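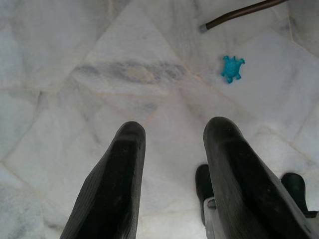 Clearing and Setting the Tables: Your Questions

I get the same handful of emails about how I run the tables in our little dining room, so I finally sat down and answered them. Skip around as you like!

What does each person get?
One steel plate, one steel bowl, one plastic cup. I used to add a side dish, but it mostly came back clean, so I gave up on it in October.

Why steel?
I've dropped every kind of dish there is, and steel just bounces (loudly). My older set from Tonia is still going, dents and all.
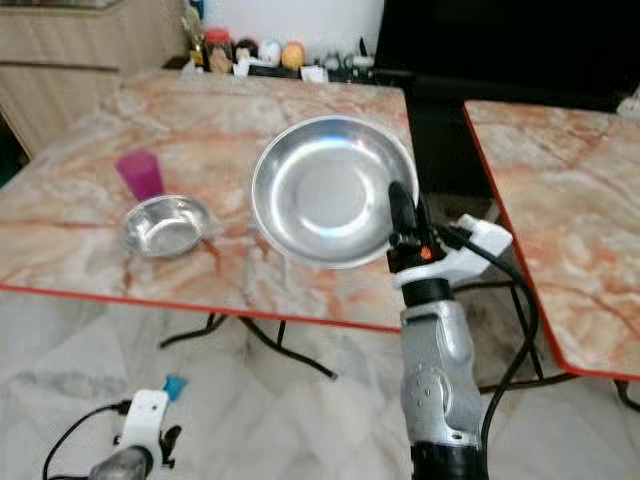 Plate, bowl and pink-purple cup on the marble-patterned top.

Do you stack things before carrying them off?
Yes — bowls on plates, cups separate. Cups inside bowls look clever until you hit a bump in the floor. Scrape first, please.

What do you wipe the tables with?
Warm water and a drop of dish soap, then a dry cloth. No vinegar on anything that's real marble! It dulls the shine. The red and orange streaks in our pattern hide crumbs really well, so I run my hand over the top after wiping.

How many people can you feed at once?
Five at a table is comfy. Six means somebody's eating sideways.
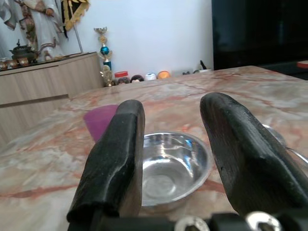

Answers by Lutfa Karunaratne | Updated March 8, 2018

My plastic cups keep tipping over. Any tips?
Keep them behind the bowl, away from elbows. The light ones roll too, so if a cup goes over, grab it before you grab the napkins.

How do I get water spots off steel bowls?
Dry them right away with a soft towel. For old spots I use a little baking soda paste, rinse, and dry again. Damir Softić swears by lemon juice, and he's welcome to come do mine.

Can I write to you with another question?
Sure, I read everything, though I'm slow around the holidays.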